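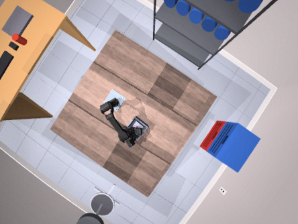
# Démonstration d'une tâche à un bras manipulateur par commande à distance en simulation

Rapport de projet d'étudiants, deuxième semestre
Projet Lomby, filière Robotique et systèmes automatisés

## 1. Objet du rapport

Le présent rapport rend compte des travaux menés dans le cadre du projet Lomby, consacré à l'enseignement d'une tâche de manipulation par démonstration. L'opérateur commande le bras à distance dans un environnement simulé ; les trajectoires enregistrées servent ensuite à l'apprentissage d'une politique de commande. Le sujet a été proposé par la société Funari, qui souhaitait disposer d'une évaluation du procédé avant tout essai sur matériel réel.

Le cahier des charges fixait deux objectifs. Le premier consistait à constituer un jeu de démonstrations exploitable, accompagné d'une procédure de tri documentée. Le second portait sur la comparaison de deux interfaces de commande : le guidage par un bras maître de petite taille et le pilotage par une manette à six axes.

## 2. Environnement de travail

L'environnement simulé représente une pièce carrelée au centre de laquelle le bras est fixé sur une plateforme à texture de bois. Un bureau, une étagère métallique et divers objets occupent le pourtour. Ce mobilier n'intervient pas dans la tâche, mais il a été conservé pendant toute la campagne afin que les images d'apprentissage ne soient pas limitées à un fond uniforme.

Deux points de vue ont été retenus. Le premier, en hauteur, permet de suivre la posture générale du bras et sa position par rapport à la plateforme. Le second, à très grand angle, montre les doigts de la pince et la zone de travail proche. L'opérateur dispose des deux flux sur un même écran et choisit librement celui qu'il agrandit.

Les échanges entre le poste de commande et le simulateur sont assurés par Nekgate, passerelle logicielle développée par une promotion antérieure. Ce composant a dû être adapté : la version initiale n'horodatait que les consignes, et un décalage apparaissait à la relecture entre les images et les positions articulaires.

## 3. Conduite des démonstrations

Chaque opérateur a suivi une séance de prise en main avant le premier enregistrement. Les essais de cette séance ne figurent pas dans le jeu de données.

La consigne remise aux opérateurs comportait les points suivants :

1. Réinitialiser la simulation et vérifier l'ouverture de la pince.
2. Amener la pince au-dessus de la zone de travail en surveillant la vue haute.
3. Passer à la vue rapprochée et aligner les doigts avant toute fermeture.
4. Marquer la fin de l'épisode, y compris en cas d'abandon.

L'étape 3 a concentré l'essentiel des difficultés. La déformation du grand-angle courbe les bords droits et gêne l'appréciation des distances, surtout en périphérie. Plusieurs opérateurs ont indiqué se repérer sur l'écart entre les pointes des doigts plutôt que sur le contour des objets.

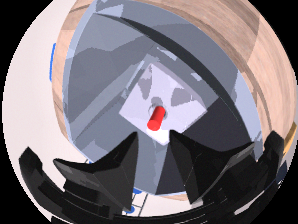
*Source : simulateur du projet Lomby, vue rapprochée à grand angle. Crédit : équipe Lomby / Funari.*

La tige rouge engagée dans la plaque blanche se détache nettement sur le blanc de celle-ci. Ce contraste a facilité l'annotation des épisodes. L'orientation de la tige demeure en revanche délicate à estimer depuis cette seule vue, et l'usage conjoint de la vue haute a été maintenu dans la consigne.

## 4. Résultats

La campagne a donné lieu à 236 enregistrements. Après élimination des épisodes interrompus, désynchronisés ou comportant une collision avec le récipient, 149 démonstrations ont été conservées pour l'apprentissage. La durée des épisodes retenus s'établit en moyenne à environ 14 secondes.

Le bras maître a produit des trajectoires plus régulières lors de l'approche. La manette a permis des corrections plus fines à proximité de l'objet, au prix d'arrêts fréquents que la politique apprise tend à reproduire. Le filtrage de ces arrêts suivant la méthode dite de Christodoulou, décrite en annexe B, a réduit le phénomène sans le supprimer.

## 5. Limites et suites envisagées

Les textures et les ombres simplifiées du simulateur ne permettent pas de préjuger du comportement de la politique sur des images réelles. Les efforts de contact n'étaient pas restitués à l'opérateur, ce qui a pu favoriser des approches trop rapides.

Il est recommandé à l'équipe suivante de varier l'éclairage dès le début de la campagne, d'enregistrer les changements de vue effectués par l'opérateur et de reprendre le calibrage de la manette avant chaque séance. Les scripts de tri et la version modifiée de Nekgate sont déposés dans l'espace partagé de la filière, avec la notice d'installation.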